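The Hill Came Down and Stayed for Lunch

Mar 15, 2018

The first thing most people in Skelten heard about the landslide was that the bread was late. The bread comes up from the coast every morning on Flultness Road, the only paved way into town, and on a wet morning in February the driver rounded the last bend below the quarry and found that the road had been replaced by a hill.

He turned his truck around in a space he has since described, to anyone who will listen, as smaller than the truck. Then he called the bakery, the bakery called the school, and the school called off school. By breakfast the news had gone through all 532 residents, some of whom had heard it three times and were starting to add details.

The county's engineers put the slide at 2,000 tons of clay, rock and spruce. One of the spruces was still standing upright in the middle of the northbound lane, looking as if it had always wanted to live there. Children named it. The name cannot be printed, and the children have been spoken to.

With Flultness Road shut, the way out of Skelten is an 83-mile loop over the old logging grade, which is gravel where it is anything. People who used to spend 20 minutes driving to the dentist now spend most of a day, and dental health in the upper valley has been declared excellent by everyone living in it.

"You find out what you need to leave town for," says Thodoris Andreadis, who has plowed, patched and cursed Flultness Road for the county since he was old enough to drive the plow. "Mostly it was propane and arguments with the bank."

Andreadis had been writing to the county about that slope for years. He keeps copies of the letters in a bread bag, and they make a pretty good short history of a man losing his patience. The early ones say "seepage" and "at your earliest convenience." The last one, sent the fall before the slide, has a drawing of the hill with an arrow on it. The arrow points down.

The county did not ignore him. It ordered a study, and the study recommended drains, and the drains went into a budget, where they were safe and dry all winter. When the rain came on top of the snow, the slope did more or less what the arrow said it would.

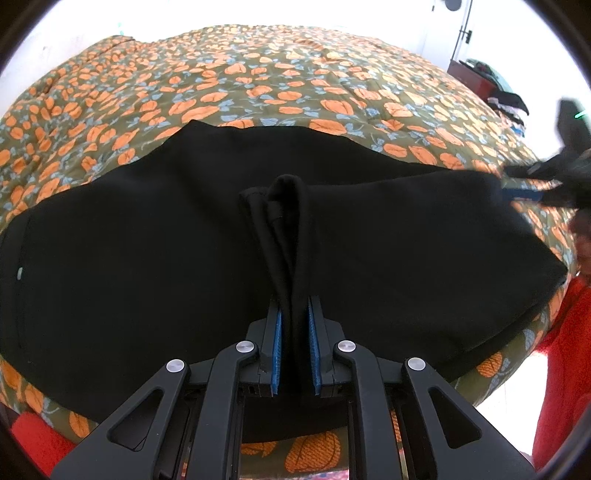 Black fabric pinched between blue finger pads.

The job of moving the hill went to Fudia, a contractor from down the coast, whose first excavator arrived on the far side of the slide and whose crew's lunches were, for the first few days, all on the near side. Into this gap stepped Khang Đồng, owner of Ông, the noodle place across from the post office. Ông is named for his grandfather, seats very few people, and had been planning to close for the month so that Đồng could paint the ceiling.

He did not paint the ceiling. He made soup in the biggest pot he had, and then in the biggest pot the church had, and Andreadis carried it over the slide on a path the county had asked everyone to stay off. The county later asked again, in writing. The letter went into the bread bag.

"They wanted to know if I had a permit to cater," Đồng says. "I said I had a pot." He has since been sent the permit form. It has to be turned in, in person, at an office at the bottom of Flultness Road.

Being cut off turns out to involve a lot of meetings. There have been meetings about the mail, the school bus and the single gas pump, which was rationed by an honor system until people began discussing one another's honor. A helicopter brought prescriptions twice. The second time it also brought a county supervisor, who looked at the slide, said it was larger than he had pictured, and flew home in plenty of time for supper.

The digging has been slow. Every load taken off the bottom invites a little more off the top, and Fudia's crew stops whenever it rains, meaning they stop a lot. The contract gives them 65 days. Andreadis, asked whether he thinks that will do it, looks up at the slope for quite a while and then asks who wants to know.

One lane is supposed to open first, with a flagger at each end. There were more applicants for the flagging jobs than there are cars on the road in a normal hour, and the interviews were held at Ông, where the ceiling is still half scraped. The drains are back in the budget. The spruce is due to come out next week, and a petition is going around to have it moved to the school.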